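Utus Party Tumblers, Plastic, Assorted Colors

Home > Drinkware > Everyday Cups > Tumblers

Sold by Hiltard Kitchen & Party Supply
Item no. 837
In stock, Trorkville warehouse

Tall plastic tumblers, tapered, rolled rim. Pink, light blue, lime green. For cookouts, kids' tables, break rooms, church halls, wherever you don't want glass. Sold as singles or by the case, mix colors any way you like.

Overview

Same cup in every color. Narrower at the base, open wide at the top, rim rolled over so there's no sharp edge on the lip. Soft pastel on the pink and the blue. The lime is the loud one. People ask for it by itself and yes, you can order it by itself.

Good for soda, iced tea, lemonade, water, milk. Also pencils, also toothbrushes, also the dog's kibble scoop, we've heard it all.

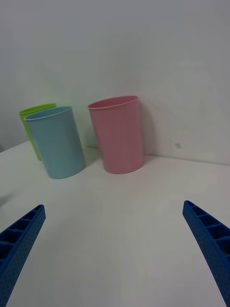
Colors are solid all the way through, no print on the outside and nothing to peel. If you want names on them use a paint marker, let it dry overnight, and hand wash from then on. Stickers work too but leave glue, rub it off with a little cooking oil.

Specs

Type: tumbler, reusable
Material: plastic
Capacity: 360 ml to the brim
Shape: round, tapered, rolled rim
Colors: Pink / Light Blue / Lime Green
Lid: none (see below)
Handle: none
Stackable: yes, same size only
Dishwasher: top rack
Microwave: no
Freezer: OK empty, don't freeze full
Case: 800 pcs, one color or mixed

Picking colors

Give each person a color and stick with it. Works better than it sounds. Less "whose is this" at the end of the night and fewer cups to wash. Bigger groups, one color per table, or one color per drink. Lime for the diet stuff, pink for punch, blue for plain water. Put a card up so guests know.

Mixed cases come in equal-ish amounts of each color. We pack by weight so it can be off by a few cups. If you need exact numbers order by the color, not the mixed case.

Setting up a drinks table

White or plain table top is best, the colors do the work. Cups toward the back, against the wall if there is one, cans and bottles up front where people reach first. Leave a gap between cups so hands fit in. Cups that touch get knocked over together.
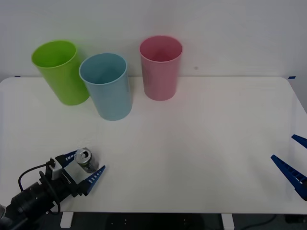 Small cans are the easy match for this size. Less left in the bottom, less poured down the sink. Going with big bottles instead, pour half cups and let folks come back. Ice first, then the drink. With diet soda go slow, it foams up more and you will want a towel near by.

Keep full cups away from the table edge. They're light, a sleeve will take one down. Outdoors with any wind put something in them before you set them out, a few ice cubes is enough.

Care

Wash before first use. Warm water, regular dish soap, soft sponge. No steel wool, it scratches the finish and the scratches hold stains. Tomato juice and turmeric will tint the light blue, rinse right away. Baking soda paste gets most of it out.

Dry upside down on a rack before stacking. Stack wet and they stick. If they do stick, cold water in the inside one, warm water around the outside one, twist, don't pull.

Keep off the stove, off the radiator, out of the back window of the car in August.

Goes with

Lévesque serving tray, white, item ships seperately
Utus pitcher, light blue or lime (pink is out til next run)
Utus snack bowls, set of 5
Hiltard paper straws, plain
Mini cans, assorted, pickup only at the Trorkville counter 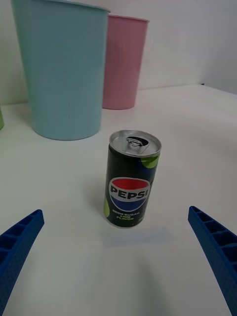 Mini can, Pepsi Zero Sugar Lime. Drinks not included with cups.

Shipping and pickup

Singles and small orders go out in a padded box. Cases go by ground, one carton per case, no signature needed. Can't ship canned drinks, sorry, too many burst ones. Pickup at the counter is free, bring the order number. Park on the side, not in front, the front is for the bakery.

Returns

Unused cups, 5 weeks from delivery, any reason. Cracked on arrival, send a photo and we replace, no need to mail the broken one back. Written-on cups can't be returned.

Questions we get

Do you have lids? Not for this cup. The Lévesque lids look like they fit and don't. Please don't order them together.

Any other colors? Orange is done. Yellow maybe, ask again after the next shipment.

Are they OK for hot coffee? No. Warm is fine, hot no. Get a mug.

Do the older Utus tumblers stack with these? Sort of. The old ones had a thicker rim so they sit high and wobble. Keep them in there own stack.

Can I get a sample? One cup, any color, you pay postage. Write SAMPLE in the order notes and say which color or you get whatever is on top of the box.

Large orders, schools, halls: email the counter, attention Alžběta Krajčí. Include colors, how many of each, and the date you need them. Price list is good through October 2024, new one goes up after that.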